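Back on the harbour again, sorry

I said in March that I'd stop going on about the mooring fees at Festelham, and I did manage it for a while (nearly two months!). But then the harbour authority went and put the new landing charges up on the noticeboard, and I've had three cups of tea and a lot of opinions since breakfast.

So, for anyone who doesn't live within smelling distance of the quay: the small boats used to pay one flat charge a year, 1000 pounds, and that covered your berth, the ice and the use of the hoist. Now it's going to be 2000, and the ice is extra. The crab and whelk boats are furious. There were 5 of them tied across the slipway at six in the morning, blowing their horns, and I could hear it from my kitchen with the windows shut.

Midolley tried the same thing and lost 4 boats to the next port up the coast before the charges were quietly dropped again. You'd think somebody would have picked up the phone and asked them how it went.

I do get the other side, a bit. The wall needs mending, and Didenko, the firm doing the repairs, won't be working for free. The big trawlers bring in most of the fish, so they get listened to first. But it's the little boats that sell off the quay, and it's the little boats I buy my supper from!

There's a meeting in the sailing club at half seven and I'm going, even though the chairs are dreadful. I'll be taking notes this time, because after the last one my neighbour and I came home with two completely different versions of what had been agreed about the hoist. 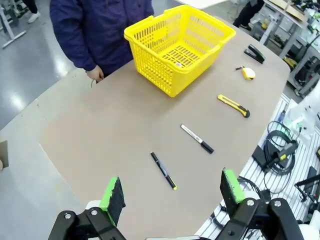
If you can't get there, you can still write in until the end of the month. Letters go to the harbour office, through the door on the car park side, and do put your address on or they won't count it.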